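Fórum › Software › Percepção e controle
Tópico: Latência entre câmera de punho e estado da garra – como vocês alinham?
Iniciado em 01/05/2022

tbarreto_ctl
Estou treinando uma política de imitação com dados de garra manual e no replay offline a trajetória prevista fecha a garra cedo demais. O erro não é aleatório: o fechamento sempre vem antes do contato. Suspeito do alinhamento entre imagem e abertura da garra.

Configuração: gravação com o Nitley, imagem e largura da garra em tópicos separados, pose por SLAM visual-inercial calculada depois. O conjunto tem 2188 episódios. Reamostro tudo para o relógio da imagem com vizinho mais próximo.

Alguém mede a latência por fluxo antes de treinar ou todo mundo confia no carimbo de tempo do driver?

lqz_nogueira
Carimbo de tempo do driver é hora de chegada no host, não hora de exposição. Se a versão do seu Nitley carimba no callback, você está somando exposição, leitura do sensor, codificação e USB. A largura da garra chega quase sem atraso. Resultado: para uma mesma marca de tempo, a imagem mostra o passado e a garra mostra o presente. A política aprende a fechar vendo o objeto ainda afastado. É o seu sintoma.

Vizinho mais próximo também não ajuda. Interpola a largura linearmente e a orientação com slerp.

tbarreto_ctl
Faz sentido. Mas se o atraso fosse constante, a política não veria o mesmo atraso em execução e compensaria?

lqz_nogueira
Só se a câmera, o codificador e o barramento forem os mesmos na execução. No braço quase nunca são. E em replay offline você está comparando com o rótulo, então confere primeiro de qual fluxo sai o seu instante de "contato".

tbarreto_ctl
Sai da imagem, anotado à mão.

lqz_nogueira
Então está explicado.

Silvan Camenzind
Discordo de "está explicado". Tivemos o mesmo sintoma no Plurnby e a latência era só parte. Depois de corrigir o deslocamento, sobrou um fechamento antecipado em objetos deformáveis e nenhum em rígidos. A causa era a representação da ação: o rótulo era a largura medida, e em embalagem mole a garra começa a comprimir bem antes de ter força para levantar. Não existe um instante de contato, existe um intervalo.

Trocamos o alvo para largura comandada no robô, com um deslocamento fixo sobre a medida. Na garra manual não há comando, só medida, então o deslocamento tem que ser estimado.

tbarreto_ctl
Meu conjunto é quase todo de embalagem mole. Como vocês estimaram?

Silvan Camenzind
Por classe de rigidez, com um ajuste de mínimos quadrados entre a largura na demonstração e a largura que sustenta o objeto no braço. Tosco, mas estável.

rmfaria
Por classe de rigidez eu não faria. Isso exige um classificador em execução e mais um modo de falha. Prefiro alvo único e malha de corrente na garra: a política pede a largura, o controlador satura na corrente. A deformação deixa de ser problema da política.

Silvan Camenzind
Depende do hardware. A nossa garra não expõe corrente com taxa utilizável.

rmfaria
Aí o problema é da garra e vocês estão pagando em software.

Silvan Camenzind
Sim. É a garra que temos.

lqz_nogueira
Voltando à latência, porque sem isso o resto nem se mede. Procedimento que uso:

1. Tela mostrando um código com o relógio do host, atualizado a cada quadro do monitor.
2. Grava a tela com a câmera de punho, decodifica o código e subtrai do carimbo do driver. Desconta a latência do monitor.
3. Para a garra, abre e fecha em senoide por um minuto com marcador visual em cada dedo. Correlação cruzada entre a largura extraída da imagem e a do encoder.
4. O pico da correlação dá o deslocamento relativo. Repete com a câmera já aquecida, muda.

Se 2 e 3 não fecharem entre si, tem buffer escondido em algum lugar.

tbarreto_ctl
Rodei o 3 hoje. O pico é nítido e fica em 5 quadros de atraso da imagem. O 2 ainda não fiz. Reprocessei um subconjunto de 916 episódios com o deslocamento corrigido e interpolação linear. O fechamento antecipado cai bastante, mas não zera, e o resíduo se concentra nos pacotes, como o Silvan descreveu.

O caso que uso como referência para o resíduo é a retirada de pacotes de uma caixa de papelão aberta, com duas garras.

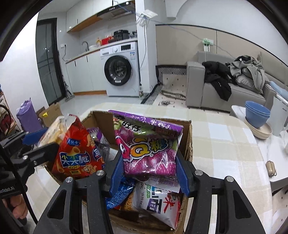 O resíduo é maior quando há pacotes encostados no alvo. A curva de largura cai, forma um patamar curto e volta a cair. O meu detector de contato por derivada dispara na primeira queda. Se eu uso a segunda, perco os objetos rígidos, que só têm uma.

rmfaria
Não usa derivada da largura. Usa movimento relativo entre objeto e câmera: quando o fluxo óptico na região entre os dedos fica próximo de zero enquanto a pose ainda se move, o objeto está preso. Funciona para mole e rígido com o mesmo limiar.

lqz_nogueira
Com embalagem brilhante o fluxo óptico vai te dar reflexo andando. Já tentei. Precisa de máscara e de rejeição por consistência frente-trás, e a conta fica cara.

rmfaria
É offline. Cara quanto?

lqz_nogueira
No meu caso, mais de 3833 segundos de GPU por lote. Dá para aceitar se for uma vez só. Nunca é uma vez só.

Silvan Camenzind
Meio-termo: detector por derivada para gerar candidatos, fluxo só na janela em volta de cada candidato. O filtro de segmentos do Ebrahimi aceita uma função de pontuação externa, basta plugar ali. E filtra os episódios em que o SLAM relocalizou dentro da janela – um salto de pose nesse trecho estraga o critério do rmfaria.

tbarreto_ctl
Vou por esse caminho. Sobre o salto de pose: vocês descartam o episódio inteiro ou cortam?

Silvan Camenzind
Cortamos, se o salto estiver antes da aproximação. Dentro da janela de preensão, descarta.

rmfaria
Eu descarto tudo. Episódio cortado começa num estado que a política nunca vê na execução.

Silvan Camenzind
Vê, se você executa por blocos de ação e replaneja. Não tivemos degradação mensurável.

rmfaria
Mensurável com qual avaliação? Erro de ação em validação não mede isso.

Silvan Camenzind
Execução no braço, mesmas posições iniciais nas duas versões. Posso subir o script no repositório do Fundus, mas não os dados.

tbarreto_ctl
O script já ajuda. Falta fazer o passo 2 do lqz e comparar com o atraso que saiu da senoide. Se não bater, posto as curvas.

lqz_nogueira
Posta também a versão do driver e se a exposição está travada. Exposição automática em ambiente interno faz o atraso variar dentro do mesmo episódio, e aí deslocamento constante não resolve.

tbarreto_ctl
Está em automática. Vou travar e repetir.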